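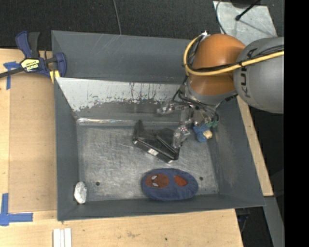 Shop Storage and Handling -- Session 4 notes
Open metal bins: shape, surface, wear, cleaning
H. Pillai, updated 6/26/24

Carry-over from last session: we didn't finish the bit on labels. Read it yourselves, pages are in the packet. Short version, label goes on the stand or the shelf, never on the bin floor where parts rub it off.

1. Why open bins at all

Mixed small things. Soft stuff, hard stuff, odd shapes, all in together. You want to see in from the top and reach in with one hand. Lids slow everybody down. Drawers are fine for flat parts, bad for anything that rolls.

Downside: dust, and people treat an open bin as a trash can. Simanjuntak plant found gloves, a sandwich bag and half a tape measure in one of theirs. We'll come back to that under cleaning.

2. Shape

Straight walls = most volume for the footprint. Hard to get the last few pieces out of the corners though.

Sloped walls = things slide toward the middle of the floor. You lose some volume. Worth it for small counts and constant picking, not worth it for bulk.

Low front wall, taller back. Common layout. Your wrist clears the front, the back stops what you overshoot. If the back is too low you'll be picking things up off the floor behind the bench all day.

Flared sides help with reach, but watch the bench space. Two flared bins side by side need more room than you think -- measure at the top rim and not at the base! Every year somebody measures the base.

3. Surface, bare or painted

Bare sheet metal. Scuffs right away and keeps scuffing. Scratches on bare metal are mostly looks. Shiny though, glare under overhead lights, and clear or silvery parts are hard to spot against it.

Painted or coated. Easier on the eyes, easier to see parts against if you pick the right color. But it chips. First places to go:
- the slope, where everything slides
- the line where the slope meets the floor
- the rim, from people knocking things on it

Once a chip has a ragged edge it keeps going. Flakes end up in with the parts. For cushions, cloth, foam, anything soft, this matters more becuase flakes stick to it and you can't just wipe them off.

Liner. Rubber or felt sheet cut to the floor. Quiet, kind to parts, gets filthy. Kovgate sells a precut one, most shops cut their own from a roll.

4. Holes in the floor

Ask what they're for before you plug them. Could be drain holes, could be for bolting the bin down, could be left over from some earlier job. Check the underside for bolt heads or rub marks.

Practical problem is the same either way: small parts drop through or catch. Rule for this course -- if the smallest item in the bin can fit through the hole, cover the hole or change the bin. Tape is OK for a day. After that a proper plug.

5. Seams

Seam at the foot of the back wall collects grit. Run a gloved finger or a stiff brush along it, one end to the other. Don't run a bare finger along it. If the seam has lifted even a little it'll cut you and it'll snag fabric.

6. Wear log (homework uses this)

Same bin, same order, every time:

Back wall, upper. Scratches? Direction?
Slope. Coating whole, chipped, gone?
Seam. Flat, lifted, dirty?
Floor. Scuffs, worn patches, holes
Left wall, right wall
Rim. Burrs, dents
Bench under the bin. Scratched up? Needs a mat?

Don't write "fair" or "OK." Write what you see. "Coating gone along lower third of slope" is useful, "some wear" is not.

Numbers from the Buteck set, for the worksheet: 264 bins logged, 151 with coating damage on the slope. Work out the share and say wheter you'd recoat or go bare. No single right answer but show your reasoning.

7. Cleaning

Empty it completely. Not "push everything to one side."
Soft items out first, shaken, set on a clean cloth.
Vacuum, then wipe. Wiping first just smears the grit around and makes new scratches.
Seam last.
Dry before reloading, bare metal especially.

Every 100 picks or end of shift, whichever comes first. Jinura does it every 50 but they handle fabric goods.

8. For next time

Wear log for one bin, any bin, one page. Sketch OK, stick to pencil.
Read the section on bench mats.
Those doing the October project -- I need your bin sizes before you order anything, top rim measurements please.

Brushes and gloves are in the gray cabinet, sign them out.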